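Visit to the Vikedside pottery works

We drove out to Vikedside on the first Saturday of the year, when the pottery holds its winter open house. The parking lot was half full by ten. Admission is free, but you sign in at the front desk and get a paper sticker with your tour time on it. Ours was the second tour of the day.

Ginette Sandhu took our group through. She has worked in the glaze room for 19 years and talks fast, so stand near the front if you go. The tour starts in the clay store, a long brick building that used to be a dairy. The clay comes in by truck and sits under plastic until it is needed. There is a mixer at the far end, which was off for the day, and a row of drains in the floor left over from the milk business.

From there you go up a ramp to the forming room. Most of the dinnerware is pressed, but bowls over a certain size are still thrown by hand. Henrike Kuhlmann was at the wheel and made two mixing bowls while we stood there. One of the kids asked if she ever gets bored and she said only in April, when the garden store orders come in and it is nothing but saucers.

The kilns were the part I had come for. There are two gas kilns and a small electric one for test pieces. The big one holds 202 dinner plates when it is packed right. It takes a day and a half to cool, and they will not open the door early for anyone. I asked about cracked plates and Ginette said the losses are worst in very dry weather — she did not have a figure.

The last stop is the sample room, where the new lines are laid out. The Anden line is the one they are pushing this year. It has no pattern at all and comes in earth colors. I liked it more than the older Imevport line, which has a blue rim and looks like what my aunt had. 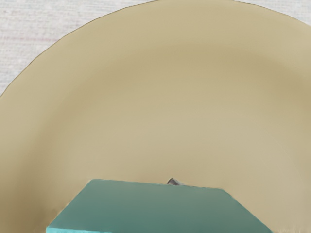 Computer rendering of a plain beige plate on a woven cloth.

The shop is next to the sample room and you have to walk through it to get out. Seconds are on the back shelves and are worth a look. I bought four soup bowls with small glaze marks on the foot for 40 dollars. Full-price dinner sets start at 170. They wrap everything in newspaper, but bring your own box if you are buying more than a few pieces.

Coffee and rolls were set out in the old loading bay. It was cold in there and people kept their coats on. I talked for a while with Kalkidan Lencho, who teaches the evening classes. The beginner class was already full, but she keeps a waiting list at the desk and said a few spots usually open up after the second week.

The whole visit took us a little under two hours. The ramp is steep and the floor in the clay store is uneven, so wear decent shoes.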